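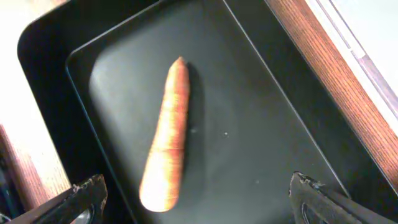 The carrot, on its own in the black tray.

Print this page | E-mail this page

Clearing up after Drodonari

Welcome back to the gallery! If you've come over from the recipes page you'll be expecting food, and there is a bit (see carrot), but this set is all about the table afterwards, in that lovely muddled stage when the eating is over and the tidying is still a good idea somebody had. I've been wanting to do a page like this for ages. I did sixteen of these lunches before I worked out an order for clearing that suits me, and people do keep asking, so I've put my thoughts in with the pictures. Johanna Baumgartner disagrees with nearly all of it and has been told she can have her own page.

The whole table

I like a table where everything has a station, going along in a line: clear box at one end, then the chopping board, then the big round tray for the crockery, then the dish rack at the far end. You work along towards the rack, or that's the theory. The tray is the bit I'd fight for. It's black, it's round and it takes a plate with two cups on it and a bowl beside them, and you can carry the lot to the sink in one go if you've got the nerve (I have the nerve, I haven't always had the luck).
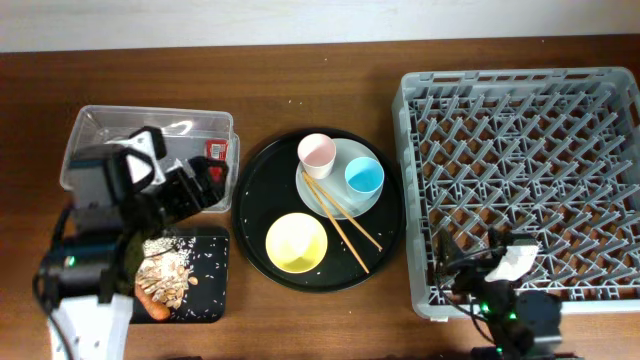 And rice gets everywhere, which I'm afraid is just rice for you. My rule is to leave it until last. If you start chasing grains while there are still cups about, you'll knock something over, and then you've got rice in a puddle and that's a much worse job. I leave the chopsticks across the plate too until I'm ready to carry it, they only roll off otherwise and then I'm under the table. Higinio Cárdenas puts his in the cup, points down, and we have had words about it.

The board and the wrappers

Sunflower seeds are wonderful to eat and a menace to clear. The shells weigh nothing, so a wet cloth just picks them up and hands them back to you. Tip the board into a bag, give it a good knock, and only then get the sponge out. I buy the plain yellow sort, 85p from Quintero on the corner, and I couldn't tell you the difference between those and the dear ones.

Wrappers next. Sauce packets and foil love to hide in among the crockery and they'll go straight in the washing-up if you let them. Red packet on the left of the plate, foil next to it, and do look at the colours in those cups, pink and a really bright blue! I was very taken with the blue. 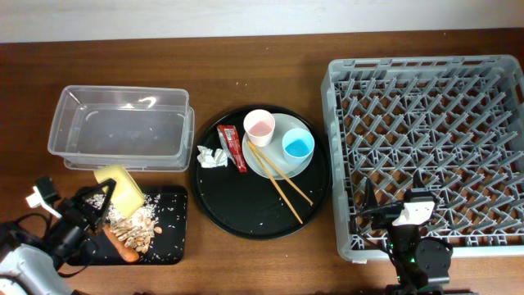 What to do with the carrot

Keep it! A carrot that has sat under a pile of shells is still a perfectly good carrot once it's been rinsed. It goes in soup, or it gets grated into the next lot of slaw, and if it's gone a bit bendy you can stand it in cold water for roughly two hours and it perks up nicely. Johanna says life is too short. Johanna also throws away parsley stalks, so make of that what you will.

Cups and bowls

I do cups first, always, while the washing-up water is clean. Then the plate, then the bowl, with anything oily at the very end. The blue cup is my favourite of this lot, a soft sky blue with a nice plain shape to it, and it goes so well with the yellow bowl that I'd happily have a whole cupboard in those two colours. Drinks go down the sink before anything gets moved, please. I learned that one on the stairs at Terum, with a full tray and white socks.
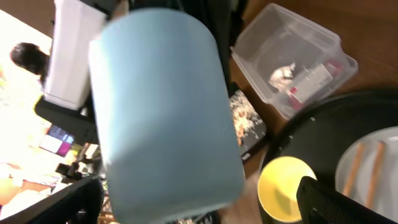 Drying and putting away

Don't cram the rack. Cups go upside down with a gap between them, and the bowl wants tilting or it keeps a little pool in the bottom. Bits and bobs that don't belong in a kitchen get dropped in the clear box to be sorted another time (mine has been waiting to be sorted since the Gultoreck picnic, so I'm not one to lecture).

Then sweep up the rice with the side of your hand, wipe the table along the grain, and put the kettle on. The December lunch will have its own set, with soup in it this time if the carrots hold out.

Print this page | E-mail this page

Last updated: December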